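Stakari Uptime Monitor – Small Site Plan

Stakari checks your website from outside and sends you a message when it stops answering. Plenty of services claim to do the same, and most of them promise more than they can deliver, so read the limits before you pay for anything.

What you get
Checks from 8 locations
Up to 70 addresses on one account
Alerts by email or text message
100 text alerts a month, after which you get email only

A check every minute sounds impressive on a sales page. Whether you need one is another matter. If your site sells a few things a week, a check every five minutes will do, and we have set that as the default. You can change it under Settings, but expect more false alarms. 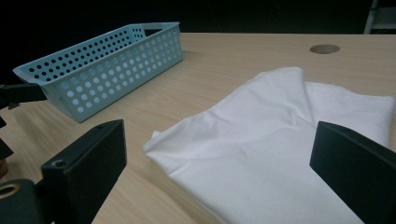

Light blue basket with round holes, on a wood-grain tabletop.

We don't publish an uptime percentage for our customers' hosts. Such figures depend on who is counting and what they choose to leave out. Your log shows each failed check with its time and the error code received, and you can draw your own conclusions. Logs are kept for 322 days.

Works with
Skonamau hosting panels, version 8 and later. Mangubat mail servers can be checked too, although only for whether they accept a connection. A server that accepts mail and then loses it will still show green.

Does not include
Repairs, refunds from your host, or advice on moving to another one. The old Skikby add-on was withdrawn in July and existing keys no longer work.

Try the free plan first. It covers one address – enough to find out whether you read the alerts at all.

Page last changed: Saturday, October 10, 2020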